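Patine is looking for two kitchen and dining room assistants, Zitville

Patine is a small guest house with a restaurant at the edge of Zitville, on the old road to Lonow. We are open all year and we serve breakfast and dinner for our guests, and lunch for everybody who comes in. From November we need two new people in our team.

What you will do
Prepare vegetables, salads and simple desserts together with our cook, Stavros Vukčević
Set the tables, serve breakfast and clear after the guests
Wash dishes and keep the kitchen and the store room in good order
Receive the deliveries from Masanja and check them against the order
Sometimes help with the laundry of tablecloths and napkins

The work starts at 6:30 in the morning or at 2 in the afternoon. We make the plan one month before, and you can exchange shifts with a colleague if you both agree.
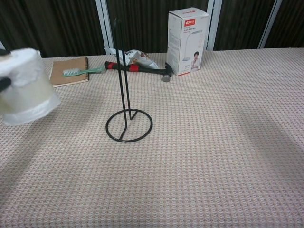 Waffle-textured tablecloth and a black wire paper towel holder.

What we ask from you
You do not need a diploma. Experience in a kitchen is welcome, but we have taught beginners before and we are glad to do it again. You should be able to stand for many hours, to lift boxes and to speak enough English to understand an order. Other languages are a plus - our guests come from many places. You must be 18 or older.

What we offer
A contract of 60 percent or full time, as you prefer. The pay for full time is 2,000 per month before tax, and tips are shared equally between kitchen and dining room. You eat with us during the shift. If you come from far, we have a room in the side building for 900 for the whole winter season, heating included. It is almost new and has its own bathroom.

How to apply
Please write a short letter about yourself and tell us from when you can start. Send it to Elínborg Ladefoged, who is responsible for the staff, or bring it to the reception between 10 in the morning and noon. A photo is not necessary. We invite everybody we consider for a trial shift, and this shift is paid.

For questions about the room please ask for Marin Dumitrescu at the reception.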